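The Wamemska Secondary School Robotics Program is offered to students in Years 9 to 12 as an elective class, with an associated club that meets on Wednesday afternoons in the Dodby Building. This page presents a selection of work from the household manipulation unit, which is completed in the second half of the course and assessed as part of each student's portfolio.

Families, prospective students and staff from neighbouring schools are welcome to use the page as an introduction to the program. A fuller account of the course, including the assessment outline, is available from the school office on request.

## The household manipulation unit

Students come to the unit having already programmed an arm to move between fixed points and to handle rigid blocks. The unit asks them to apply the same skills to objects found in any kitchen. A sponge changes shape under pressure. A clear container can be difficult to locate in a camera image. Items of this type require students to revise habits that served them well in the earlier exercises, particularly in the way they set the opening width and closing force of the gripper.

Work is carried out in teams of 4. Each team is responsible for its own code, its own logbook and its own share of the recorded attempts. Roles rotate at the beginning of each new task, so that every student spends time at the controls, at the keyboard and at the recording desk.

The images on this page come from the camera at the wrist of the arm. Students review this view alongside their written notes, and are expected to refer to it when they explain a decision in their logbooks.

## Approaching the sponge

The approach exercise concerns the movement of the arm before any contact is made. Teams must bring the gripper to a chosen position among several objects, at a speed they have nominated in advance, and must stop on command. Marks are awarded for a steady path and for a clear written plan. A team that stops early and records the reason is not penalised.
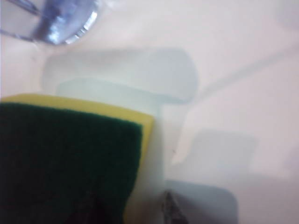
*Approach exercise: the green and yellow sponge at close range, with the dark tip of a gripper finger at the lower edge of the view.*

Close views of this kind are discussed in class at some length. Much of the image is soft, and the bright highlights on the clear item at the upper left show how strongly a transparent surface can reflect the light. Students are asked to mark which edges in a view they would trust for the purpose of positioning the arm, and which they would set aside. Opinions commonly differ within a team, and the logbook has a section in which both views may be entered.

The white and translucent items also lead into a short lesson on contrast. Pale objects on a pale surface are a recognized difficulty for simple colour-based detection, while the green of the scouring pad can be separated from its surroundings with a basic threshold. Teams write their first detection program for the sponge and then attempt to extend it to the paler items. Complete success with the second part is not required for a pass.

## Grasping and orientation

The grasping exercise introduces contact. Teams select a grip on the sponge, record the angle at which it is to be held, and compare the intended angle with the one shown by the wrist camera. Because the two layers of the sponge differ so plainly in colour, the boundary between them provides a convenient reference line, and most teams choose to measure from it.

Students also consider the effect of closing force. Foam compresses readily and the scouring pad much less so, and a grip that is suitable across one face of the sponge may be poorly suited to another. Each team tests 3 force settings and presents its findings in a table, together with a short written recommendation — the recommendation is weighted more heavily than the table in the final assessment.

The wrist view below shows the sponge at a tilt, green pad foremost, with a pale gripper finger against its far side. The shadow of the arm falls on the white background to the left.

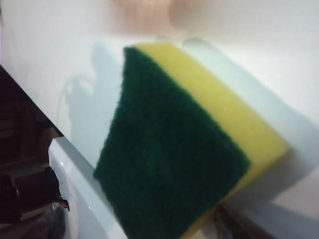

## Records and review

The program maintains a shared archive of attempts, to which every team contributes. The archive for the present course holds 1528 entries, of which 174 have been selected for use in class discussion. Entries are labelled by the students themselves using the Clisix logging sheet, a form developed within the club and revised at the end of each course. An entry consists of the task name, the settings used, the outcome as judged by the team, and a comment.

Unsuccessful attempts are retained. Teaching staff have found that students gain a good deal from examining an attempt made by another team, and the review session in the final weeks of the unit is arranged on that basis. Each team is given a set of entries it did not produce and prepares a short report on them for the class.

## The Nasrallah Challenge

Teams that complete the unit may enter the Nasrallah Challenge, the club's internal competition, held in August. Entrants complete one task announced in advance and one disclosed on the day. Judging takes account of the performance of the arm, the clarity of the code and the quality of the logbook. Remote operation is permitted in the first task only.

Spectators are welcome in the gallery area of the Dodby Building, and are asked to remain behind the marked line while an arm is in motion.

## Joining the program

Enrolment in the elective is made through the usual subject selection process. The club is open to students in all years and no prior experience of programming is assumed. New members complete a safety induction before using the equipment, and must wear closed shoes and tie back long hair at every session.

Enquiries may be directed to the Technology Department during school hours. Permission forms for the club should be returned to the school office before a student's first Wednesday session.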